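This site uses cookies to improve your visit. Accept all | Manage settings

Storage and Sorting of Small Parts
Ermelinda Paiva, Stekside workshop module

3. Work surface
The table top is made of two pale boards with a thin seam between them. Small items were sorted into a tray with raised sides — the sides stop parts rolling off. Tape was kept on the table.

4. Layout
The tray sits near the centre, across the seam. Toy pieces in green and pink served as test items. The red tape stands on its edge towards the back, next to a grey plastic part.
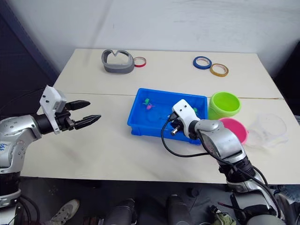

5. Further work
A tray with 8 compartments will be tried in June.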